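홈 > 스레드 > 로봇에게 손으로 가르치기

1/
안녕하세요. 저는 로봇에게 작업을 보여 주는 일을 합니다. 한국어는 제 모국어가 아니어서 문장이 조금 딱딱할 수 있습니다. 틀린 표현이 있으면 편하게 고쳐 주세요. 오늘은 8월에 배운 것을 천천히 적어 보겠습니다.

2/
제가 일하는 곳은 Priltville에 있는 작은 연구실입니다. 과제 이름은 Brirora입니다. 목표는 단순합니다. 같은 색의 블록을 찾아서 서로 붙여 놓는 것입니다. 사람에게는 너무 쉬운 일이라서 처음에는 설명할 내용이 없다고 생각했습니다.

3/
시범을 보여 주는 방법은 2가지를 씁니다. 하나는 팔을 직접 손으로 잡고 움직이는 방법입니다. 다른 하나는 떨어진 자리에 앉아서 조종기로 움직이는 방법입니다. 우리는 앞의 것을 "손 시범", 뒤의 것을 "원격 시범"이라고 부릅니다.

4/
손 시범은 배우기 쉽습니다. 팔이 무거우면 무겁다고 바로 느껴지고, 블록이 바닥에 닿으면 그 느낌이 손목까지 옵니다. 저는 첫날 오후에 이미 익숙해졌습니다. 다만 제 손과 팔이 카메라에 자주 들어갑니다. 그러면 그 기록은 나중에 쓰기 어렵습니다.

5/
원격 시범은 반대입니다. 화면에는 로봇과 블록만 나오니까 기록이 깨끗합니다. 그런데 손에 느낌이 없습니다. 블록을 잡았는지, 그냥 옆에 대고 있는지 눈으로만 판단해야 합니다. 저는 처음에 도마를 세게 눌러서 작업이 멈춘 적이 여러 번 있습니다.

6/
네, 도마입니다. 우리는 나무 도마를 작업판으로 씁니다. 선배인 Bontu Dinsa 님이 정한 것입니다. 전에 쓰던 흰 판은 조명이 반사되어서 노란 블록의 윤곽이 잘 안 보였다고 합니다. 나뭇결이 있는 판이 저에게도 더 편합니다. 가로로 난 결을 보면서 블록의 위치를 가늠할 수 있습니다.

7/
제가 이 일에서 제일 오래 고민한 것은 "붙어 있다"라는 말입니다. 지시문에는 "같은 색끼리 붙여 놓으세요"라고만 쓰여 있습니다. 하지만 어느 정도로 붙어야 합니까? 닿기만 하면 됩니까? 방향도 맞아야 합니까? 저는 모양도 중요한 줄 알고 원기둥 옆에 원기둥을 놓으려고 했습니다. 그것은 제 오해였습니다. 색만 보면 됩니다.

8/
그래서 하트 옆에 원기둥이 와도 괜찮고, 별 옆에 원기둥이 와도 괜찮습니다. 앞뒤 순서도 자유입니다. 노란색은 하트가 앞에 있고, 초록색은 원기둥이 앞에 있어도 둘 다 맞는 배치입니다. 로봇이 한 가지 모양만 외우지 않게 하려면 이런 차이가 오히려 필요하다고 배웠습니다.

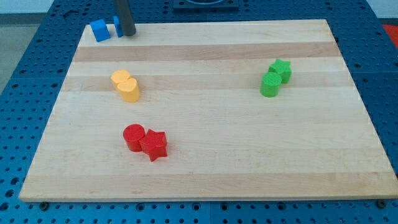 9/ 파란색이 제일 어렵습니다

제 경험으로는 파란색이 제일 어렵습니다. 도마의 먼 쪽 가장자리 가까이에 놓을 때가 특히 그렇습니다. 그리퍼의 손가락이 블록을 가려서, 카메라로는 파란 면이 아주 좁게만 보입니다. 게다가 도마 밖의 타공판도 파란색입니다. 화면만 보고 있으면 눈이 금방 피곤해집니다.

10/
이럴 때 저는 서두르지 않습니다. 먼저 잘 보이는 블록을 기준으로 삼고, 손가락을 천천히 내립니다. 가려진 블록은 옆면이 조금이라도 보이는 위치에서 한 번 멈추고 확인합니다. 멈추는 시간도 기록에 남지만, 짧게 멈추는 것은 괜찮습니다. 흔들면서 찾는 것이 더 나쁩니다.

11/
Sang Lục 님은 저와 다르게 합니다. 그분은 멈추지 않고 한 번에 내려갑니다. 움직임이 아주 매끄럽습니다. 제 시범과 그분의 시범을 나란히 재생하면 다른 로봇처럼 보일 정도입니다. 우리는 이 문제로 꽤 길게 토론했습니다. 두 사람의 습관이 섞이면 로봇이 중간에서 망설이게 되지 않을까 걱정했기 때문입니다.

12/
결론은 아직 없습니다. 지금은 기록마다 시범자 이름을 적어 두고, 나중에 나누어서 학습시켜 보기로 했습니다. 저는 제 방식이 느려도 초보자가 따라 하기 좋다고 생각합니다. Sang Lục 님은 동의하지 않습니다. :)

13/
숫자를 궁금해하시는 분이 계셔서 적습니다. 지금까지 모은 시범은 2,993개입니다. 손 시범과 원격 시범을 합친 것입니다. 많아 보이지만 그중에는 제가 초기에 만든 서투른 기록도 들어 있습니다. 그 기록을 지울지 남길지도 아직 정하지 못했습니다.

14/
우리가 지금 지키는 규칙을 적어 봅니다.

- 시작하기 전에 블록을 섞고, 같은 색이 서로 닿지 않게 놓습니다.
- 한 번의 시범은 3분을 넘기지 않습니다.
- 블록이 넘어지면 로봇으로 다시 세웁니다. 손을 넣지 않습니다.
- 마지막 쌍을 놓은 뒤에는 손가락을 위로 똑바로 올립니다.
- 16번 연속으로 했으면 반드시 쉽니다.

15/
네 번째 규칙은 제가 실수한 뒤에 생겼습니다. 쌍을 잘 만들어 놓고 손가락을 옆으로 빼다가 별의 뾰족한 부분을 건드렸습니다. 별이 돌아가면서 옆의 원기둥을 밀었고, 처음부터 다시 해야 했습니다. 별 모양은 잡을 때도 조심해야 합니다. 뾰족한 끝을 잡으면 블록이 손가락 사이에서 돌아갑니다. 저는 들어간 부분을 잡으려고 합니다.

16/
하트는 생각보다 쉽습니다. 옆면의 넓은 곳을 잡으면 안정적입니다. 원기둥은 어느 방향에서 잡아도 같아서 초보자의 첫 연습에 좋습니다. 새로 오는 분에게는 원기둥부터 시작하고, 정육면체, 하트, 별의 순서로 연습하라고 말씀드립니다.

17/
조종기에 대한 질문도 받았습니다. 우리는 Karnitz 조종기를 씁니다. 손잡이를 조금 움직이면 로봇도 조금 움직이는 단순한 방식입니다. 저는 속도 비율을 낮게 맞추어 놓고 씁니다. 다른 사람이 쓴 뒤에는 비율이 바뀌어 있을 수 있으니까 첫 동작 전에 꼭 확인합니다. 이것을 잊고 시작해서 크게 놀란 적이 있습니다.

18/
화면의 방향도 적응이 필요했습니다. 카메라가 도마를 비스듬히 내려다보기 때문에 먼 쪽이 좁게 보입니다. 앞쪽에서 블록 하나만큼 움직이는 것과 먼 쪽에서 움직이는 것이 화면에서는 다른 길이입니다. 저는 자꾸 먼 쪽에서 덜 움직였습니다. 며칠 지나니까 눈이 고쳐졌습니다.

19/
작업판의 가운데를 비워 두는 것도 좋은 습관이라고 생각합니다. 쌍을 가장자리 쪽에 나누어 놓으면 손가락이 지나갈 길이 생깁니다. 그런데 항상 그렇게만 하면 로봇이 "가운데는 쓰지 않는다"라고 배울 수 있습니다. 그래서 가끔은 일부러 가운데에 한 쌍을 놓습니다. 이 비율을 어떻게 정하면 좋은지 아시는 분이 계시면 의견을 듣고 싶습니다.

20/
가르치는 일을 하면서 제 동작을 자세히 보게 되었습니다. 집에서 컵을 놓을 때도 손을 위로 올립니다. Lâm 도구로 기록을 정리하는 방법은 따로 글을 쓰려고 합니다. 파일 이름을 붙이는 규칙이 길어서 여기에는 다 넣을 수 없었습니다.

21/
질문은 댓글로 남겨 주세요. 답이 조금 늦을 수 있습니다. 오후 4시까지는 보통 조종기 앞에 앉아 있습니다.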